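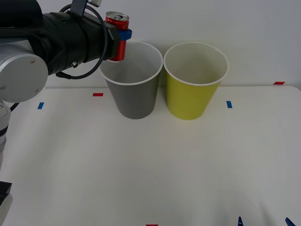

White tabletop, gripper end of the arm over the middle.

Treloar Family Clinic
Walk-through checklist, patient areas and exam rooms
Date: Jan 12, 2024
Done by: Merle Prendergast
With: Raelene Rewi (front desk), Vaughan Katene (nursing)
Previous walk-through: April

Marks used: OK, Fix, N/A. Comments go under the item. Anything marked Fix needs a name next to it before the sheet is filed.

1. ENTRANCE AND WAITING ROOM

1.1 Front door opens and closes without sticking: OK

1.2 Automatic opener works from both push plates: Fix
Inside plate has to be pressed hard. Outside plate is fine. Raelene to call the door company. Leave the door on manual if it gets worse, and put a bell at the desk window.

1.3 Mats lie flat, no curled corners: Fix
Corner nearest the coat hooks is up again. Tape did not hold last time. Replace the mat.

1.4 Chairs steady, no torn seats: OK
Two chairs with arms were moved to the hallway. Please move them back. Patients with bad knees ask for them.

1.5 Masks, tissues and hand gel stocked: OK

1.6 Clear path for a wheelchair from door to desk: OK
Only when the magazine rack is against the wall. It was in the path when I came in.

2. FRONT DESK

2.1 Screens cannot be read from the patient side: Fix
Left screen can be read by anyone standing at the card reader. Turn it or order a filter. Diane Bouchard has approved the filter.

2.2 Sign-in sheet shows no other patient's name or reason for visit: OK
Peel-off labels are in use. Keep it that way when the labels run low. The plain clipboard was out for part of December and should not have been.

2.3 Emergency numbers posted by each phone: OK

2.4 Staff know what to do for chest pain or trouble breathing at the desk: OK
Asked both people on shift. Both said to call the nurse first and not finish the check-in.

2.5 Complaint forms within reach of patients: Fix
They were in a drawer. A patient should not have to ask the person they want to complain about. Put them in the wall pocket next to the water cooler.

2.6 Posted wait time is current: Fix
Sign said 15 minutes. I sat there for 43. If the doctor is behind, change the sign and tell people when they check in.

3. EXAM ROOMS

3.1 Table paper changed between patients: OK

3.2 Step stool has rubber feet on all legs: Fix
Room 3 stool is missing one foot. Taken out of use. Vaughan has a spare in the supply closet.

3.3 Blood pressure cuffs, all sizes present: Fix
No large adult cuff in room 2. Staff have been borrowing from room 1 and the cuff does not always come back. Order one and mark it with the room number.

3.4 Ear and eye scope charged, tips stocked: OK
The Nirnport wall unit in room 1 is slow to light. Works after a moment. Watch it.

3.5 Sharps container below the fill line: OK
Room 3 is close to the line. Swap it this week.

3.6 Sharps container mounted and locked: OK

3.7 Gloves in three sizes: OK
Small is nearly out in every room.

3.8 Gowns clean and folded, closed cabinet: OK

3.9 Pillow covers wipe clean, no splits: Fix
Two of the Pillico pillows have split at the seam and can't be wiped down properly. Threw them out. Until new ones come, use a folded sheet inside a clean cover and change it for each patient.

3.10 Door closes fully and voices don't carry: Fix
Room 2 door does not latch unless it is pulled. I could hear most of a visit from the hall. Latch plate needs moving. Ilse Jacobs to put it on the building list.

4. MEDICINE AND VACCINE STORAGE

4.1 Refrigerator log filled in morning and afternoon: Fix
Two afternoons blank. Temperatures on either side of the gaps are in range. Write the reading when you take it, and do not fill in blanks later from memory.

4.2 Nothing but medicine in the medicine refrigerator: OK

4.3 Expired items removed: OK
Pulled one box of swabs and a tube of ointment. Both are on the discard sheet.

4.4 Sample cabinet locked: OK
Key was in the lock at 8:10. Locked when I went back. Marking OK this once.

4.5 Emergency kit sealed, list on the outside: OK

5. RESTROOM

5.1 Pull cord reaches the floor: Fix
Somebody has tied it up around the grab bar. Untied it. A person who has fallen needs to reach it. Sign ordered.

5.2 Grab bars tight: OK

5.3 Urine sample shelf clean, cups and pens there: OK
Pen was dry. Replaced.

6. HALLWAYS, EXITS, LIGHTS

6.1 Exits clear: Fix
Beltden delivery boxes by the rear exit again. Ask the driver to leave them in the supply room. If no one is free to unlock it, the boxes go behind the desk.

6.2 Exit signs lit: OK

6.3 Extinguisher tags current: OK

6.4 Floor dry, wet floor signs on hand: OK

6.5 Parking lot lights: N/A
Daylight. Ilse will look after closing and write it in here.

GENERAL COMMENTS

The rooms are clean and staff were polite to patients the whole time I was there. Most of the Fix items are small. The ones I want done first are the room 2 door, the left screen at the desk and the rear exit.

The missing cuff was on the April sheet too, with no name next to it.

Copy to Diane Bouchard. Original in the binder at the nurse station.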